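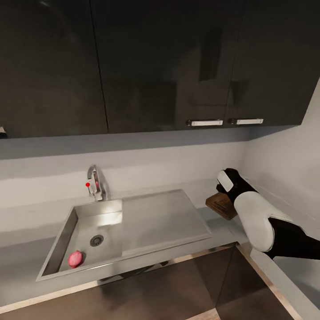
Last changed: Dec 20, 2023

Search the guides
1 min read

Setting up your Skoryk water softener

I fitted mine in 15 minutes, so don't panic!

1. Turn off the mains stopcock.
2. Screw on both hoses – hand-tight, then a quarter turn.
3. Tip in the salt and shut the lid. 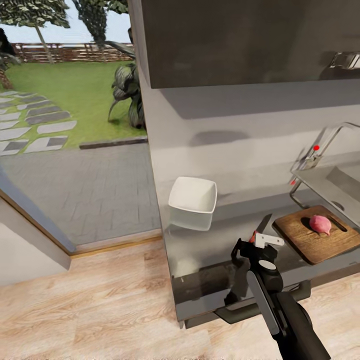

Page last edited in the same month as the section before

4. Open the stopcock slowly and run a cold tap for 3 minutes.

Note: I top up the salt every April.

Caution: never use table salt (I did once – what a mess).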